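Home | Treatments | Kits | Gift Cards | Help

Brondari Home Brow Kit

Brows are sisters, we're told. Yours may be second cousins who only meet at funerals. The Brondari kit gets them back on speaking terms: 7 tint shades, 6 stencils, an angled brush and a tube of barrier cream for people who have met tint before.

Color stays put for up to 88 hours, long enough to get used to it or learn to love bangs. Stencils rinse clean under the tap.
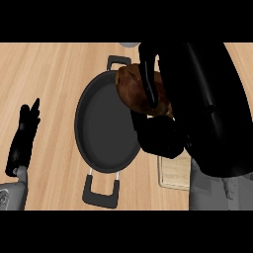
How long do I leave the tint on?
Six minutes for a soft look. Go longer and you're headed toward silent film star.

Do the patch test. It's dull, it goes behind your ear, and we'll keep bringing it up. Refills come in every shade except Huanca Brown, back in September.

Recent items
Jandholm Lash Comb
Huanca Clay Mask
Londstead Nail File Set

Contact Londstead Beauty | © Londstead | Back to top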